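# Unit 6: Bottles, Closures and Flat Surfaces

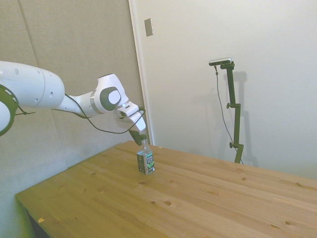
Page last changed: March, Feven Jemal (section 6.4 rewritten, reading list shortened)

Course: Packaging and Everyday Objects. Session on Monday, ground floor teaching room. Read sections 6.1 to 6.3 before the session. Section 6.5 is the practical.

## 6.1 Scope

This unit deals with the small plastic beverage bottle as a standing object: how it is built, how it rests on a surface, and how its balance changes as it is emptied. Carbonated drinks bottles have a different base and are covered in Unit 7. Glass is left out altogether.

The working example is a clear bottle with a narrow neck, a black cap and a wrap-round label on the lower body, standing on pine boards. The same type is used in the exercises, although label colours will vary.

## 6.2 Parts of the bottle

Use these terms in written work.

**Finish.** The threaded part at the top, which takes the cap. Not the surface quality of the plastic.

**Neck.** The narrow part below the finish. On many bottles a support ring separates the two.

**Shoulder.** The region where the neck widens into the body. The slope of the shoulder affects pouring, and also how well a finger grip stays in place if it slips off the cap.

**Body.** Everything between shoulder and base. The label panel is part of the body and is usually straight-sided or nearly so, to let the label lie flat.

**Base.** The standing part. Contact with the table is normally made by a ring or by several pads; the centre is raised.

**Closure.** The cap with any tamper band. A dark closure on a clear bottle gives a strong edge between the two, which is useful when measuring from a photograph.

Ottavio Gentile's older notes use "collar" for both the neck and the support ring. Please don't follow them on this point.

## 6.3 Standing and tipping

A bottle stands as long as a vertical line through its centre of mass falls inside the contact ring. Tilt it until the line passes over the edge of the ring and it will fall. The angle at which this happens is the tipping angle, given by

tan θ = r / h

where r is the radius of the contact ring and h is the height of the centre of mass above the table. For r = 22 mm and h = 60 mm the tipping angle comes to 20 degrees, to the nearest degree.

Two remarks on h.

1. A full bottle has a fairly high centre of mass. As liquid is removed, h falls at first. It reaches a minimum when the centre of mass is level with the liquid surface, and then rises again, because the empty shell has its own centre of mass near mid-height. A bottle with a little liquid in it is therefore steadier than either a full or an empty one.
2. The formula treats the contents as solid. In a part-filled bottle the liquid moves towards the low side as the bottle tilts, and the true tipping angle is smaller than the formula gives. Ignore this for Exercise A. Do not ignore it for Exercise B.

A side push at the cap has the longest lever arm and needs the least force. A straight lift at the cap produces no tipping moment if the grip is centred. Most spills in the practical come from off-centre contact during the approach, before any lifting has begun.

## 6.4 The surface

Boarded pine tops have seams. If a seam is open or the boards have cupped, the contact ring may bridge it and the bottle will rock — test with a light touch on the shoulder before taking readings. Record the direction of the grain in relation to the direction of push. Friction along and across the grain can differ, and a bottle that slides will give no tipping reading at all.

Shadows are a poor guide to position under diffuse light. A faint shadow does not locate the base well enough for measurement; use the contact edge itself.

## 6.5 Practical

Work in pairs. Each pair needs one bottle with cap, a steel rule, a protractor board and a jug of water.

- **Exercise A.** Measure r. Find the tipping angle of the empty bottle on the protractor board and work back to h. Ten trials; write 10 in the box on the sheet, or the number completed if fewer.
- **Exercise B.** Repeat at one third full, cap on. Compare with the value from the formula and comment on the difference.
- **Exercise C.** Repeat B with the bottle placed over a seam.

Sheets go to Zakhar Pylypenko by 13:00. Units in millimetres and degrees. Readings without a fill level will be returned unmarked.

## Reading

Gentile, *Closures and Necks*, course notes, part 2 only.
Ikeda, *Standing Objects*, the chapter on part-filled vessels.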